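August 2019

Another card game update, another promise that packs are "more rewarding than ever." I've played Grosasmont since March and I've stopped believing the loading screen.

The new Sedness event wants 1,070 gems for a bundle of 19 packs. I had the gems saved, so I bought it. I got 171 cards and kept two. The rest were commons I already owned, and the one gold was a goalkeeper rated lower than my backup. 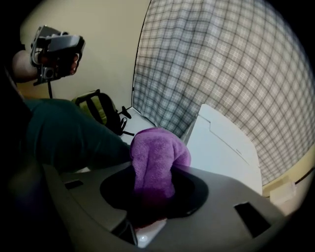 Purple microfiber towel, bunched up.

Asdale, the studio, says the odds are posted in the game. They are, four menus deep, and they give a range for each tier – so you still can't tell what you're paying for. I'd like to see one plain number next to the buy button. I'm not holding my breath.
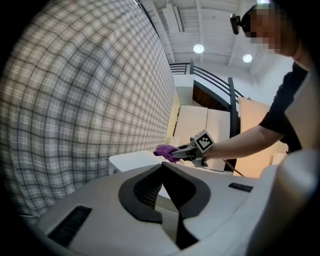 Then there's the timer. The bundle "expires" in 48 hours, but the last one came back under a different name with the same art. People on the Macaraeg forum swear this event has better pulls. Maybe. The screenshots they post are all wins, and I don't see anyone posting the commons.

I'll keep playing the weekly matches, which are still fun and still free. My gems are at zero and I plan to leave them there until the new season.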